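Rundura Llewellyn extending dining table – review after a summer of use

November 2021

Quick one, have been meaning to write this since June and the holidays are coming, so if you're shopping for a table now you probably want it now.

Short version: good table, annoying leaf, terrible instructions. Would buy again at the sale price. Not at full.

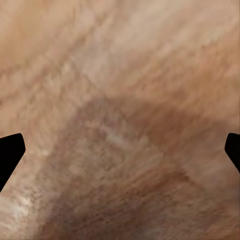
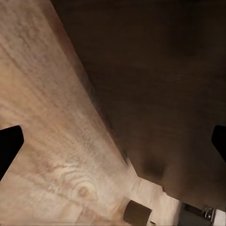 Beiges and tans, light wood.

OK so. We bought the Llewellyn because our old table wobbled and sat four if everyone liked each other. Needed something that stays small during the week and gets big when family comes. Looked at a lot of tables. Most of the extending ones in our price range have that center gap that collects rice. You know the one.

Price. Paid $300 on sale through Provico, floor model discount plus a coupon that I didn't expect to work. Regular price is a good bit more and I'd hesitate there. Shop around, Provico seems to mark it down whenever the season changes.

Delivery. Fine. Came in 2 boxes, the second a week behind the first, so for a week we had a tabletop leaning on the hallway wall and no legs. Provico's phone line was polite and knew nothing. Box had a crushed corner but the foam did its job. Photograph the boxes before you open them anyway, I had to argue over a lamp once.

Assembly. Ugh. The booklet is all drawings, no words, and the drawings for the frame are upside down compared to the drawings for the legs. I built the frame backwards. Took it apart. Built it again. The bolts are decent, nice and chunky, but the hex key in the bag is junk and rounded off before I was done. Use your own. And don't tighten anything until all four legs are on, the booklet tells you to tighten as you go and then the last leg won't line up. Two people for the flip at the end, definately. It's heavy.

Plan on an evening. I planned on half an hour.

Size. Closed it's fine for four, six if you're friendly. Fully open it's 86 inches, which is a LOT of table in a normal dining room. Measure. Then measure with the chairs pulled out, which I did not do. With the leaf in we can't open the bottom drawer of the sideboard, so now the good napkins come out the day before.

The leaf. Here's my main gripe. It stores under the top, folded, and swings up on a hinge – clever when it works. Works most of the time. When the weather is humid it sticks and you have to lift the near end a little and shove. In July I needed a second pair of hands every time. Better now that the heat's on. Rubbed a candle stub along the runners and that helped more than the spray lubricant, which just got on everything.

Once it's locked, though, solid. No sag in the middle, no gap to speak of. We had seven for a birthday with a big roast and way too many side dishes and nothing moved. I leaned on the leaf end with my whole weight to test it, not recommending that, but it held.

Wobble. None on our floor. There are little screw feet under the legs and one needed a half turn. The felt pads that come with it fell off inside a month. Bought a sheet of better ones and cut my own.

Living with it. Wipes down easy. Coffee, fine. Tomato sauce, fine if you get it the same night. Hot pans, use a trivet, there's a warning sticker and I beleive it. One kid pressed hard with a ballpoint through a worksheet and you can read a bit of long division if the light's low. Call it character. Edges are smooth, no snagged sleeves.

Crumbs do get in where the two halves meet when it's closed. Not as bad as our old one. I run a butter knife along there every so often. A card works too.

Legs are set in from the corners a bit, so whoever sits at the end has to straddle one if you squeeze a sixth chair in. Shorter people don't care. Tall ones complain.

Noise – forgot this. The leaf makes a pretty loud clunk when it drops in. If somebody's napping in the next room, ease it down by hand.

Compared it to the Pokport one before buying, since everybody seems to bring that up. Pokport is lighter, easier to put together, and the leaf comes away completely so you need a closet for it. We don't have a closet for it. If you do, and you only extend a couple times a year, I'd look hard at the Pokport. If you're opening and closing every weekend like us, Llewellyn.

Haven't needed the warranty. Emailed Rundura asking for a replacement foot since I stripped one (my fault) and it showed up in the mail, no charge, no note. Nice.

Would I change anything? Better booklet. A real hex key. Something on the runners from the factory. That's about it. Oh and matching benches, they list them but they've been out of stock every time I check.

Four out of five. Three and a half in July.

Related reviews

Rundura stacking chairs, set of four
Pokport drop-leaf kitchen table
Felt pads compared: which ones stay on
Provico delivery – what to expect
Best trivets for a big table
Sideboards for narrow dining rooms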